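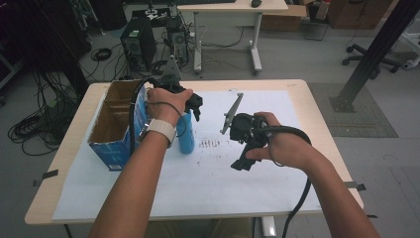

**Zaltgate Junior Karting: progress report to the Harries Fund**

Prepared by Ursina Gisler, program lead
March 5, 2024

Dear Harish,

We're at the end of the winter block and I have a lot to tell you, most of it good! Your fund pays for the track time, the fuel and the safety gear, so I've tried to cover those first and then get into the driving, which is the part I could write about all day.

**Where we are**

We now have 22 kids on the books, aged nine to fifteen, up from the handful we started with at Millden last spring. Twenty of them finished the full winter block. The other two moved away with their families, and one has already found a kart club in her new town and wrote to tell us she's racing there (we were thrilled).

All the driving has been at Millden on the short loop. The long loop stays closed until the drainage work on the back straight is done. I know your last letter asked about this. The track owners tell us April, and I've planned the spring calendar so that we can run on the short loop all season if we have to. The kids would much prefer the long one, and so would I, but the short loop has taught them a huge amount about braking. There is a tight left straight after the pit exit that catches everyone out in their first week, and by the end of the block even our youngest drivers were getting through it cleanly and back on the power early.

**The karts**

The older karts have held up better than we feared. We rebuilt two engines over the break and did new bearings and brake pads across the whole fleet. One chassis had a crack near the seat mount, found during a routine check, and we retired it on the spot. I'd like to talk to you about replacing it, but it isn't urgent, as we're sharing karts in heats anyway.

We changed over to Indis tires in January. They take longer to warm up than the old set, and the first few laps on a cold morning are pretty lively, so we've added an extra slow lap before every session. Wear is even so far and I'm happy with the switch.

**Safety gear**

Every child now has a helmet, neck collar, gloves and rib protector in the right size. This was the biggest single item in your grant and it has made a real difference to how we run the mornings. Last year we lost so much time swapping helmets between groups! The old helmets that were out of date have been cut up so they can't be used again. We had no injuries in the winter block beyond bruises and one sore thumb.

**Driving and racing**

We held our first proper race day in February, with a qualifying session, heats and a final. It rained through both heats and then dried up for the final, so everybody had to think hard about lines. The kid who started last in the final came home fourth, passing three karts on the brakes into the hairpin on consecutive laps. I've been around racing a long time and I was yelling at the fence like a parent.

The flag test has gone well too. Before anyone races they have to know all the flags and show us on track that they react to them. Our pass rate is 100 percent, although several kids needed a second try, mostly on the blue flag. It's hard to convince a twelve-year-old that someone faster ought to be let through.

The Thursday-night style garage sessions we proposed have turned into Saturday workshops instead, after the racing, when the karts are already up on stands. Kids change sprockets, clean chains and learn to set tire pressures. Some of them like this more than driving, and I want to give them a proper role in the spring as crew for the race days.

**Money**

Spending on track hire and fuel is in line with the plan. Parts came in over, mainly the engine rebuilds, and we covered the difference from the gear budget, where we got a better price than expected. The full accounts are in the separate sheet. Nothing has been moved between years.

**What comes next**

- Spring block starts in April, with a new beginners' group
- Second race day, this time with a guest club invited
- Timing transponders on every kart, if we can borrow a set to try first
- A decision on the retired chassis

I'd love for you to come out for the second race day. Bring boots, the paddock is still mud. I'll send the date as soon as Millden confirms it.

With many thanks from all of us,

Ursina Gisler
Zaltgate Junior Karting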